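# Simulated door knob demo at an open day: what should I ask them to show? 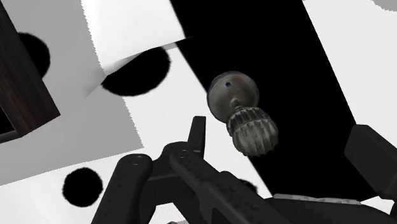

*Simulated view, gripper below the door knob.*

Our makerspace is having an open day in August and one of the stations is a robotics demo run in simulation on a big screen. Hok-lam Man is setting it up and sent me the render. The task is opening a door: the gripper comes up to the knob, grips it, turns it and pulls.

I'm doing the visitor side (signs, timing, who stands where) and I don't know much about robots. We had 158 people through last year and most of them stayed at a station for a couple of minutes at most. One full run takes 58 seconds. My questions:

1. Is a door knob a good choice, or is it too dull for the general public?
2. Should the screen show the close-up the whole time? To me it's hard to tell which way is up. The knob is on a slant against a black panel and there are dark fuzzy spots on the white parts behind it. I can work out the gripper, but will a ten-year-old?
3. Do we let visitors drive it?

We have one laptop, one projector and 2 helpers. There's no budget beyond what's left of an $800 grant, and most of that is going on the sausage sizzle.

— Lilia

---

**Answer 1** (accepted)

I've run a station like this at our library three times, so going through your list.

The knob is fine. Everybody has turned one, so they know what is supposed to happen and can see when it goes wrong. We did peg insertion the first year and people wandered off.

Don't leave the close-up on by itself. Split the screen and put a wide view beside it, with the whole arm and the door upright. Most simulators will let you add a second fixed camera. Ask Hok-lam to do that well before the day, as it can slow the run down on a laptop and you want to find that out early. If it does, show the wide view first and switch to the close one when the fingers get near the knob.

I'd also ask for plainer backgrounds. The spots may be part of the scenery or a texture that hasn't loaded properly, I can't tell from one picture. Kids will ask about them either way, so get an answer from Hok-lam and write it on a card for the helpers.

For driving, yes, but give them one thing to control. We let people move the gripper left and right with a game controller and the program did the rest. Full control took each person far too long and the line got cranky. Have a reset key and put coloured tape on it.

Bring a real door knob screwed to a bit of board and leave it on the table. Let people turn it while they wait. Ours got more use than the screen.

Last thing, record a good run and keep it on the desktop. When the software crashes you can play that while somebody restarts.

**Answer 2** (Grovero)

Depends on the laptop. What graphics card is it? Ours at the school fair overheated by lunch and we had to point a desk fan at it.

Also check the projector colours. Dark grey gripper next to a black panel is going to turn to mush in a bright room. Close the blinds or use a TV.

**Answer 3** (Bellis)

Kids would like it more if it was a real robot. Could you borrow one?

> **Comment from Lilia:** Not on our budget, but thanks. Blinds are a good point, I'll check if that room has any. Hok-lam says the second view is easy enough and he'll try it on the laptop this week. I've got an old knob in the shed for the board.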